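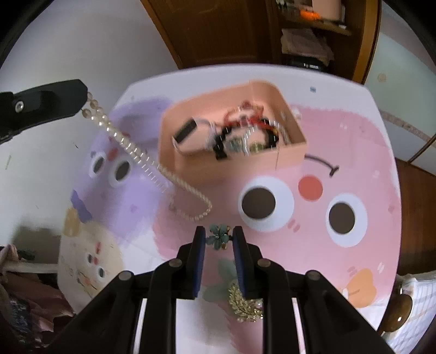
Costume jewelry and the peach-orange box it shares.

The one-box theory

Every January somebody tells us to put all our costume jewelry in one open box and stop fussing. Keir MacBrayne made the case again at our last swap evening, and I remain unconvinced.

His argument is that you wear what you can see. Fine. But a long string of pearls – real or otherwise, I make no claims – does not lie quietly next to black beads, a red ornament with looping strands and anything with a pin on the back. Strands cross, then they catch, and you spend your evening with a needle picking at a knot. I lost a perfectly good clasp that way.

Keir suggests the divided trays from Rolard instead, which at 30 dollars cost more than most of what I would put in them. An egg carton does the same job. So does a row of hooks inside a closet door, if you can stand the rattling.

I will grant him one thing. Tipping the box out on a table and going through it piece by piece is worth doing. Brooches go in one pile and necklaces get laid out straight, and anything you haven't worn in years can go to the Pritis sale. Small flower pieces get lost first, so find a lidded jar for those.

The next swap evening is at Umovden. Bring your tangles, and bring your own needle.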